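Tondholm abre inscrições para o torneio de basquete de bairro

18 de maio de 2025

Estão abertas as inscrições para a nova edição do torneio de basquete de bairro de Tondholm, que neste ano passa a ter duas divisões e um calendário mais longo. A informação foi confirmada pela organização, que também apresentou as regras novas para os jogos e para o empréstimo de equipamentos às equipes que jogam pela primeira vez.

O torneio recebe equipes de adultos e de jovens a partir de 14 anos. Cada equipe pode inscrever entre oito e doze jogadores, e pelo menos cinco deles devem morar em Tondholm ou no bairro vizinho de Wynne. Até agora 45 equipes entregaram a ficha completa, com um total de 545 atletas. É um número maior do que a organização esperava para esta fase.

"No ano passado tivemos que recusar equipes por falta de horário na quadra. Não queríamos repetir essa situação", diz Evie Yeoman, responsável pelo calendário. Segundo ela, a solução foi conseguir um segundo ginásio, o de Jarnel, que ficou fechado durante bastante tempo para a troca do piso e voltou a funcionar em abril. O ginásio principal continua sendo o de Prestov, onde serão jogadas todas as partidas à noite.

A divisão A reúne as equipes que já participaram de uma edição anterior. A divisão B é para as equipes novas e também para aquelas que pediram, por vontade própria, para jogar em um nível mais baixo. Não existe acesso nem rebaixamento entre as duas divisões, pelo menos por enquanto. A organização prefere observar como funciona a primeira temporada neste formato.

As partidas têm quatro períodos de oito minutos, com o cronômetro parado apenas nos últimos dois minutos do último período. Em caso de empate, joga-se uma prorrogação de três minutos. Se o empate continua, a partida é decidida por lances livres, com três jogadores de cada lado. Esta última regra é nova e foi pedida pelos árbitros, porque as prorrogações seguidas atrasavam todos os jogos da noite.

Outra mudança está nos uniformes. Toda equipe deve ter camisas numeradas na frente e nas costas, de uma mesma cor. A numeração é livre, de 0 a 99, mas não pode ser repetida dentro da equipe. Quando as duas equipes vestem cores parecidas, a equipe visitante usa coletes que o ginásio empresta. Nomes nas camisas são permitidos e não são obrigatórios. 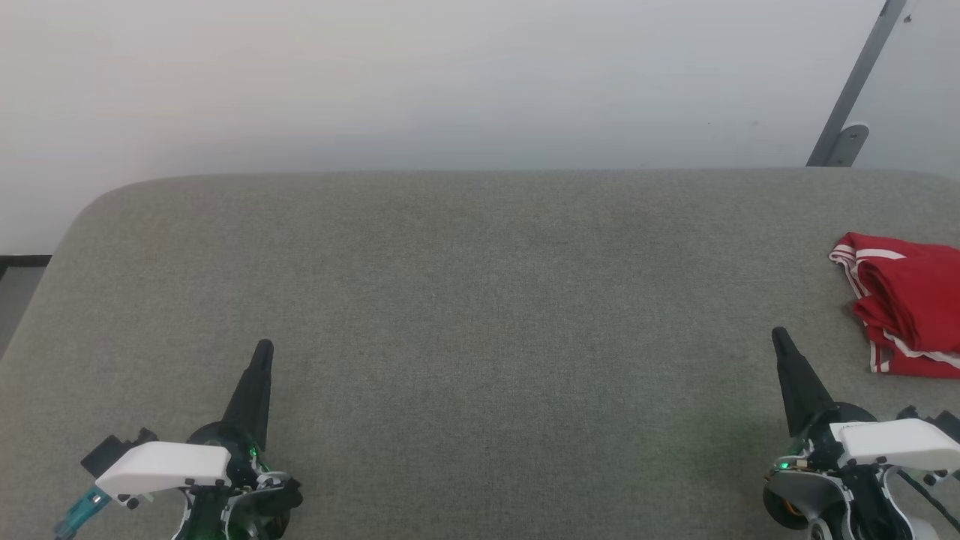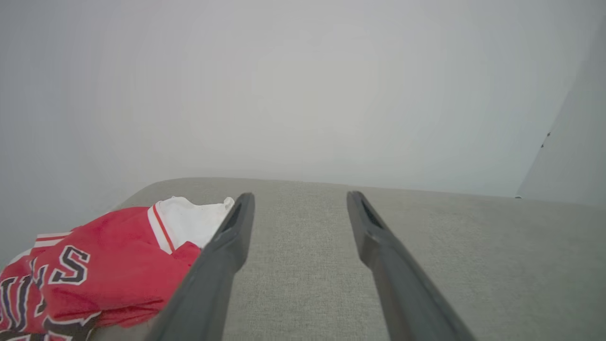 Camisa vermelha com detalhes brancos e letras pretas contornadas de branco.

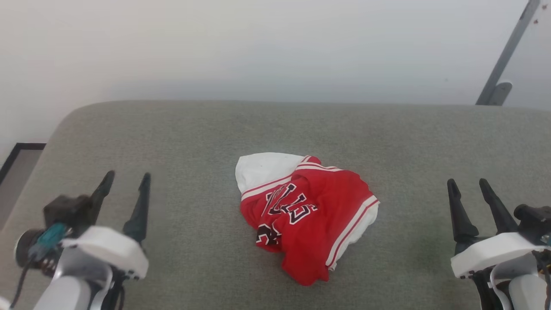 Uma equipe pode trocar de camisa durante o torneio?

Pode trocar uma vez, entre a fase de grupos e a fase final, e deve comunicar a cor nova com cinco dias de antecedência. Os números dos jogadores ficam os mesmos até o fim.

Para as equipes que ainda não têm uniforme, a organização mantém um pequeno depósito em Prestov, com camisas doadas por clubes e por antigos participantes. O empréstimo é gratuito. A equipe assina um termo, leva o conjunto para casa e devolve tudo lavado depois da última partida. Camisas perdidas devem ser pagas, com um valor fixo que está escrito no termo. Jordan Ellwood, que cuida do depósito, pede que as equipes não usem alvejante nem secadora muito quente, pois os números impressos começam a rachar e depois não há como consertar. Ele recomenda lavar as camisas do avesso, com água fria, e secar na sombra.

"Recebemos muitas camisas boas, mas quase nunca um conjunto completo", explica Ellwood. "Por isso é importante que a equipe venha cedo. Quem vem na última semana fica com os tamanhos que sobraram." Doações continuam sendo aceitas, de preferência com os números legíveis. Shorts e meias não são emprestados.

A fase de grupos começa em Jarnel, com as partidas da divisão B. A divisão A entra uma semana mais tarde. O calendário completo será publicado na entrada dos dois ginásios e enviado por e-mail aos capitães. Pedidos de mudança de horário só serão aceitos com acordo escrito das duas equipes, e cada equipe tem direito a um pedido por temporada — no ano passado não havia limite, e algumas partidas foram mudadas três vezes.

A taxa de inscrição é de 20 euros por equipe e inclui a arbitragem e o uso dos vestiários. Equipes formadas apenas por menores de 18 anos não pagam. Para estas equipes é necessário um adulto responsável, presente em todas as partidas, e a autorização assinada dos pais de cada jogador. A ficha sem as autorizações não será considerada completa, mesmo que tenha sido entregue dentro do prazo.

O público pode entrar sem ingresso nas duas quadras. Na edição passada, o torneio teve 1.193 espectadores, somando todas as noites, e a final foi a partida mais cheia. Em Jarnel há menos lugares sentados do que em Prestov, e as bicicletas devem ficar no pátio dos fundos. O bar de Prestov abre uma hora antes da primeira partida. Em Jarnel não há bar, mas é permitido levar água e comida para a arquibancada, exceto garrafas de vidro.

A organização ainda procura pessoas para a mesa, que marcam os pontos e controlam o tempo. Não é preciso ter experiência. Haverá uma noite de treinamento em Prestov antes do início da fase de grupos, com duração de duas horas, e quem participar recebe um manual impresso com os sinais dos árbitros.

As fichas de inscrição podem ser retiradas e entregues na recepção dos dois ginásios, nas horas normais de abertura. O prazo termina quando a divisão B completar os grupos previstos, e as equipes que chegarem depois disso serão colocadas em uma lista de espera, por ordem de entrega.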